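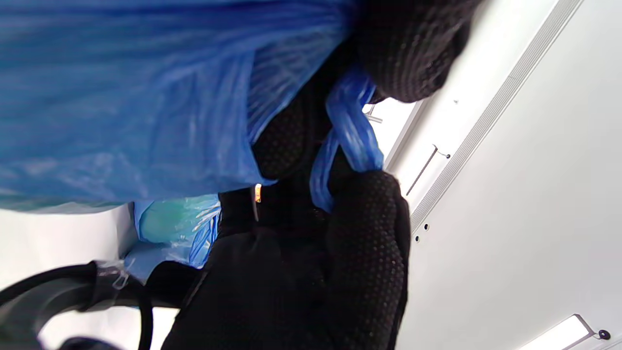 Home Jobs Departments Calendar Contact

Search this site Enter keywords Go

Evening Building Services Worker (part-time, two openings)

Wenbridge Public Library is hiring two part-time building services workers for the evening shift. One position is at the Main Library on Paterson Street. The other is split between the Main Library and the Grarneck Branch. Both are permanent positions and both start as soon as we find the right people.

The Main Library was closed for part of the summer for work on the heating system and reopened in September. Since then our evening hours have been longer and the meeting rooms have been booked most nights. The current evening crew has been covering the extra work with overtime, and these two openings are meant to end that.

What the job is

You will clean and close the building after the public leaves. On a normal night this means the restrooms, the two reading rooms, the children's area, the staff kitchen and the front entrance. Trash and recycling are collected from every floor, liners are replaced, and full bags go to the dumpsters behind the loading door. Carpets are vacuumed nightly on the first floor and every other night upstairs. Hard floors are mopped nightly, and the lobby is machine-scrubbed once a week.

You will also set up and take down chairs and tables in the meeting rooms. The large room seats up to 200 people when the divider is open, and on those nights both evening workers do the setup together. Room layouts are posted on the board by the supply closet before 3 p.m. If a layout is missing, call the desk and ask. Please do not guess.

In winter the evening crew salts the front steps and the ramp and clears light snow from the walk. Plowing is done by an outside company. You will not be asked to work on the roof or on the boiler.

The person in the split position works three evenings at Main and two at Grarneck. Grarneck is a small branch with one public floor and a basement. You will be the only employee in the building for the last hour of the shift there, and you will set the alarm. Travel between buildings during a shift is rare and is paid when it happens.

Hours and pay

Each position is 25 hours a week, five evenings, 4:30 p.m. to 9:30 p.m. Weekend evenings rotate. You will get your schedule four weeks ahead.

The starting rate is $15.40 an hour. There is a raise after six months and another after the first full year. Paid vacation and sick time build up from the first day. Part-time staff can join the retirement plan but are not covered by the health plan. We would like to be clear about that now so it does not come up at the interview.

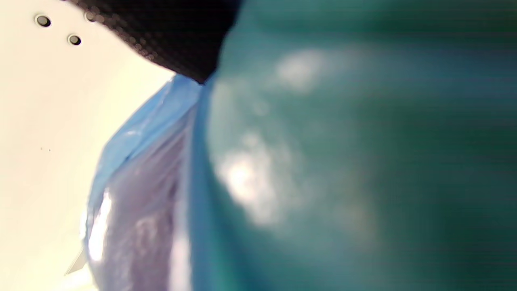 We supply gloves, safety glasses, two work shirts and all cleaning products. After 90 days you can be paid back up to $75 a year for work shoes. Receipts go to the business office.

What you need

You need to be 18 or older and able to lift 40 pounds, climb stairs and stay on your feet for most of a shift. You need to be able to read product labels and short written instructions in English. A background check is required for all library staff.

The split position requires a valid driver's license or some other reliable way to get to Grarneck. The last bus from Grarneck leaves before the shift ends, so please think about this before you choose that position.

Cleaning experience is useful but we will train someone without it. Training is two weeks, paid at the full rate, and is done on the same evening schedule. It covers floor machines, safe use of chemicals, what to do about broken glass and needles, and closing procedures for both buildings.

We have 1,666 square feet of new tile in the Main lobby that needs a particular cleaner and a soft pad. If you have used Stondilen floor products before, mention it on your application. It is fine if you have not.

How to apply

Fill out the general application form. Paper copies are at the service desk in either building, and the form can also be printed from the Jobs page. Write "Evening Building Services, posting 537" at the top, and note whether you want the Main position, the split position or either one. A resume is welcome but you do not have to send one.

List two people we can call who have supervised you at work, at school or in a volunteer job. Relatives do not count. We only call them after an interview.

Return the form to the service desk or mail it to:

Wenbridge Public Library
Business Office
504 Paterson Street

We will read applications as they arrive and keep the posting open until both positions are filled. Everyone who applies will get an answer by phone or mail. Interviews take about half an hour and include a walk through the building. They can be held in the morning or the late afternoon, so tell us which is easier for you.

If you applied for the daytime opening earlier this year and would like to be considered for evenings, you do not need to fill out a new form. Call the business office and ask us to move your application over.

If you need help with the form, or need it in large print, ask at either service desk.

Last updated: November 5, 2018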